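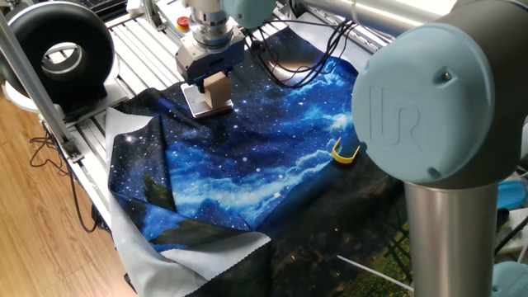 # Giline printed cloths: Night Sky

3/31/22

Drorby keeps one gallery page for each print in the Giline range. The pages cover the cloth in use on a table, with the measurements and handling notes that do not fit on the stock card. Photos and notes for this print were checked by Latifa Younis. Corrections go to Mitsuko Oda.

**Night Sky on the slatted table.** Deep blue field with white and pale blue stars, and a band of wispy white cloud running on the diagonal. The lower part of the print goes nearly black, with dark green tree shapes and a hill. Table surface: parallel aluminum extrusion slats, part covered. On the cloth: a flat silver metal plate, with a small tan cardboard block held upright over it.

## Cloth data

- Print: Night Sky, single panel, no repeat
- Supplier: Sastano
- Print run: 500
- Hem: 8 mm, pinked
- Wash: 104°F maximum, print side in
- Iron: low, from the back only

## Notes on the print

The design has a top and a bottom. The hill and trees belong on the side where people stand or sit. If the cloth is turned around, the dark section ends up at the back and the trees read upside down.

Dark areas show lint and cardboard dust before the blue areas do. Use a lint roller on the tree section and shake out the rest. Rosario Mancuso tested a damp sponge on an offcut and found no color transfer after 65 passes, but a wet sponge left a ring that needed a full wash to remove.

The star pattern is irregular. It should not be used to line up objects or to judge whether the cloth is square to the table. Use the hem for that.

## Notes on the table

Slatted tops leave shallow lines in a thin cloth if heavy items stay on it overnight. The lines come out with a low iron. Fadwa Fawzy recommends a felt underlay for this kind of table - 3 mm is enough, and thicker felt lets small objects tip.

Flat metal plates can slide on this fabric when the cloth is pulled. Lift the plate first, adjust the cloth, then set the plate back down.

## Storage

Roll on a tube with the print facing out. Folded cloths keep a crease across the dark section that is hard to press flat. Stock is kept on the lower rack with the Ramadan prints, which have the same hem and take the same tube. Mahmoud Farouk holds the spare tubes and the list of cloths out on loan. Next stock check is in August.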